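Vanity set — data card and notes

Hand-held gripper recordings of bathroom chores, for the Skirngate cleaning arm. Maintained by Ailsa Galbraith and Dilruba Debnath. Last edit 2023-10-07. Replaces the June card, please delete your local copy.

What it's for
Skirngate is meant to take over counters and basins at Plurness, the guest house. Floors and beds stay with staff. Training data comes from people doing the work by hand with grippers — no teleop.

Contents
2,752 clips
2 views: head and gripper
500 clips held back for testing, dont train on these
Labels: start, grasp, release, end 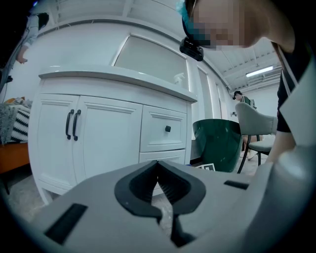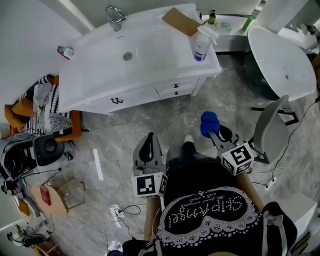 Known problems
Gripper view is a fisheye, undistort before measuring anything. Release label is late in a lot of clips, Ngân is fixing by hand. Left and right swapped in 100 clips, list is in swaps.txt. Faces blurred, leave them blurred.

What changes for staff
Put in because people kept asking and the answer was in three diffrent email threads.
Housekeepers who record are paid their normal hourly rate for recording time, setup included. Room quotas drop for that shift. Rosemarie Lammers signs the sheet.
Clips are not used to rate anyone's speed. Recorder names are not in the release, and the key file stays with Dilruba.
Once the arm is running, someone still checks every room. That job has no title or pay grade yet. Ailsa Jardine is asking management for both in writing, before the trial and not after. Several people said wrists and backs are the reason they'd want the arm. Several others said counters are the easy part and they'd be left with all the heavy stuff. Both noted, neither settled.

Opting out
Tell Dilruba. Clips come out at the next version, no reason needed.

TODO
fix release labels
split by recorder — current split leaks
staff section in Bengali and Vietnamese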